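Why a toy kitchen should have a real cloth in it
Opinion, 29 December 2023

When my daughter was four years old, we bought her a toy kitchen. It was a second-hand one, and the former owners gave us with it a bag of plastic food: a fried egg, half a tomato, a chicken leg and a very large number of small pizza slices. I washed everything in the sink and put it on the little shelves. She played with the food for one evening. After this she took the cloth from my own sink, still wet, and for the rest of the winter she wiped.

I have been thinking about this for a long time, and I want to defend an opinion which some friends find too serious for such a small subject. I believe that a toy kitchen needs very little food and very few machines, but it needs a cloth. A real one, or as near to real as possible, which a child can fold and lay down on the counter when the work is done.

Let me first say what I am against. In October I visited a toy shop in Skirwood to look for a present for my nephew. There were four toy kitchens on the floor, and the biggest of them, from a firm called Zetton, was sold with 100 accessories. I read the list on the side of the box. It had ice lollies, sushi, a coffee machine with capsules, and a card reader so that the guests can pay. It did not have a cloth, a sponge or a brush. One could cook in this kitchen for a whole army, and nothing would ever be cleaned afterwards.
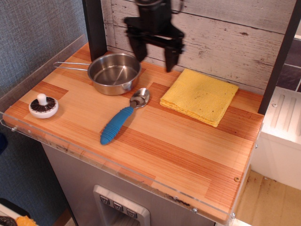
I asked the young man in the shop if there was a cleaning set. He was very polite and showed me one, in another aisle, with a broom and a mop and a bucket, and it was pink. So cooking was in one aisle and cleaning was in another, and a family who wanted the first would perhaps never walk past the second. I find this a strange picture of a home to give to a child. In my home these two things happen on the same piece of counter, with the same pair of hands, and often the cleaning takes longer.

People answer me that play is fantasy and that cleaning is a duty, and that children will meet the duty soon enough. My brother-in-law says it in stronger words. I understand the argument but I do not think it agrees with what small children do. Give a three-year-old a cloth and a table. He does not think that he is being made to work. He thinks that he has been allowed into something. The circle he makes with his hand is enormous, he misses the corners, he wipes the same place again and again, and then he looks up at you. It is we who have decided that this is the boring part, and I suspect that we tell them so by leaving it out of the box.

There is also a question of what the hand learns. A plastic egg can be put in a pan and taken out of it, and then there is not much more to do with the egg. A cloth asks for more. It must be opened and pressed, pulled to the edge of the counter, turned to the other side, and at the end folded. Folding is difficult! The corners never meet the first time. I have watched my daughter fold one square of cloth for so long that my tea was cold, and I did not help her, although I wanted to very much.

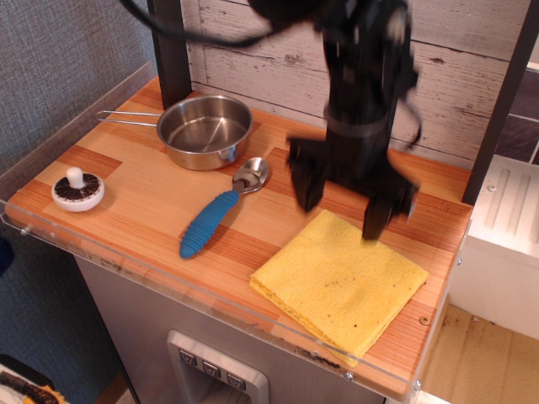 Vaughn Esposito, with whom I worked for two years at the Cuesta nursery, had the same opinion before I had it. When he took over the home corner there were 270 pieces in it, according to the inventory, and he put almost all of them in the cellar. What stayed was a pan, a pot with a lid, some spoons, a few things to pretend to eat, and the cloths on a hook. The parents were worried. One mother asked if the nursery had been robbed. But the children stayed longer at the little counter than before, and when two of them played together they had fewer quarrels about who owned what. Vaughn never wrote any of this down, so I can offer it only as something I saw myself, and a reader who wants numbers will be disappointed.

I must be fair and mention the difficulties. A wet cloth in a toy kitchen will damage it. Most of these kitchens are made of thin board with a printed paper on the top, and when the water goes under the paper it rises in bubbles and does not go down again. Ours had such a bubble near the tap, as big as a coin. A nursery must also think about hygiene, because a damp cloth which goes from hand to hand is not a nice object after a few days. My answer to both is to give the cloth dry, or wrung out so hard that it is almost dry, and to wash it often. It is more trouble than a plastic egg. I think the trouble is worth it.

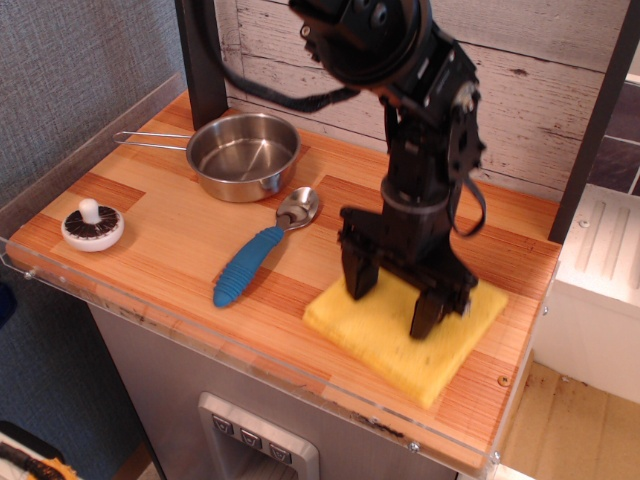 As for what to buy, I am asked this often enough that I will try to answer. I would choose a counter with free space on it, and then be slow to fill the space. A small steel pan, one spoon with a thick ribbed handle and a single toy mushroom leave room enough for a square yellow sponge to lie flat at the right side, and this is more or less the whole collection I would recommend for the first year. The mushroom can be changed for a carrot according to taste. The pan should be of metal if you can stand the noise. And the sponge or cloth should be of the kind that you use yourself, cut smaller if the child's hand is very small, because a doll's cloth does not wipe anything and children notice it at once.

Some makers are beginning to see it. Flukley, a small workshop from which I bought the nephew's present in the end, puts a little rail on the side of its kitchen for hanging a towel. The towel is not included, which made me laugh a little, but the rail is there and it is strong. I hung on it one half of an old kitchen towel and sewed the edge by hand. My sister wrote afterwards that he had taken it off the rail before he opened the oven door, and had wiped the dog.

I do not pretend that a child who wipes a toy counter will become a tidy adult. My daughter is now fifteen and her room is a good argument against me. When she cooks, however, she has a cloth over her shoulder, and she wipes the counter between one thing and the next without stopping her conversation. I asked her once where she had learned it. She said that she did not know, and could I please move my elbow.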